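4.2 Hooked fingers versus flat pads on cloth

So, cloth. We put this off for as long as we could, and I still think that was the right call, because everything in Section 4.1 (blocks, cups, the awful little jar) gave us numbers we could argue about and cloth mostly gave us opinions. But the whole point of the Plalton comparison was to pick one set of fingers for the hand-held tool and stick with it, and a set of fingers that can't deal with a flat piece of fabric isn't much use to us.

We compared 2 finger designs. The first is the flat pad we'd been using since June, which we call the Nyberg pad after the street the old lab was on. It's a parallel finger with a straight inner face and a rubber strip glued along it. The second is the hooked finger, black, curved inward, with a rounded tip. Both bolt onto the same bracket, so swapping them is a matter of a hex key and some patience. The trigger, the camera position and the base plate between the fingers stayed the same throughout, which matters a lot more than I expected when we started, and I'll come back to that below.

The task was dull on purpose. A rectangular piece of blue fabric lies on a white table, wrinkled however it happens to land. The operator brings the tool in low, pinches the near edge, lifts it clear of the table, and pulls it toward the camera until a marked point on the table is uncovered. Then they let go. We did 40 tries with each finger design, split evenly between me and Jasper Jacobs, and each of us did a block with one design before switching. A try counted as good if the first pinch held all the way to the release. A second pinch made it a miss, no matter how nice the result looked. (Jasper wanted half points. I said no. He's still a little sore about it!)

Figure 3 is from the camera on the tool itself, with the hooked fingers on and open, the blue fabric running between them and bunched up toward the right side of the table.
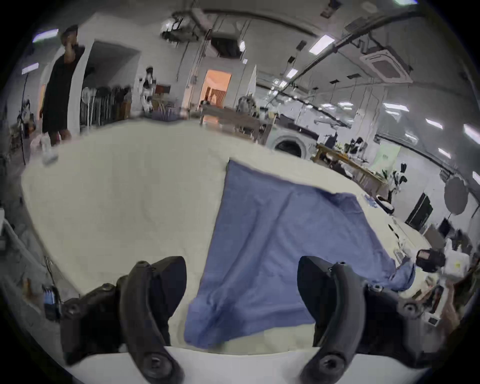 Figure 3. View from the tool camera, hooked fingers, cloth task.

Driss Ashour thought we were asking the wrong thing altogether: in his view the shape of the finger matters far less than the angle you come in at, and a person holding the tool will fix a bad angle without noticing, so any comparison done by hand is going to flatter the worse finger. He told us this over lunch and then again in writing, with a drawing.

He has a point, and it changed how we read the results. By the plain count the hooked fingers won, 30 good tries out of 40 against 20 out of 40 for the flat pads. That's a big gap for something as simple as a bend in the finger. When I went back over the recordings, though, I could see myself doing exactly what Driss said. With the flat pads I was rolling my wrist over to get one pad under the edge. With the hooks I barely rolled at all, I just came straight in and let the tip do the work. So the flat pad's score has a fair bit of my wrist in it, and I'd guess the real gap on a fixed arm is wider than what we measured. I can't prove that from these tries, and I don't want anyone quoting it as if I could.

What about the misses? With the flat pads nearly all of them looked the same: the pads close, the fabric squeezes out the front like a bar of soap, and you're left holding air. With the hooks the misses were messier. Sometimes the tip caught a second fold and dragged far more cloth than we wanted. Sometimes it pinched fine but wouldn't let go cleanly, and the edge stayed hung up on the curve until we shook the tool. I counted those hang-ups as good, by the way, because the rule only talks about the first pinch holding. If your job needs a clean release (folding, say), you should probably be stricter than we were.

Now, the camera. With the flat pads the inner faces are easy to see and the gap between them is wide open, so you always know what you're about to grab. The hooks curve in toward the middle of the view, and as they close they cover up the very bit of edge you care about. Jasper found this really annoying for his first few tries and then stopped mentioning it. I never got used to it. We tried tilting the camera down on the Jorkier mount, which helped with the edge but lost us most of the far side of the table, and for the longer tasks in Section 5 we need the far side. We put it back where it was.

One more thing that doesn't fit anywhere else. The screws on the hooked fingers work loose faster than the ones on the pads. My hunch is that the curve puts more twist on the bracket each time you squeeze, but it could just as well be that I don't tighten them enough. Thread locker fixed it. If you build a set, use it from day one.

For the rest of the paper we use the hooked fingers unless we say otherwise. The Lirnwood arm in Section 5 carries the same pair, with the same bracket, and there the approach angle is set in the controller, so Driss finally gets his fixed wrist.

Last updated: 2019-04-12

Comments

mkt_bench
Did you try the pads with a softer strip? Ours slipped just like that until we changed the rubber, and after that they did a lot better on thin fabric.

Olena
Would love to see the same test with a towel. Thick edges are a whole different animal, and I suspect the hooks would have a harder time letting go.

rowan77
I'm with Jasper on the half points.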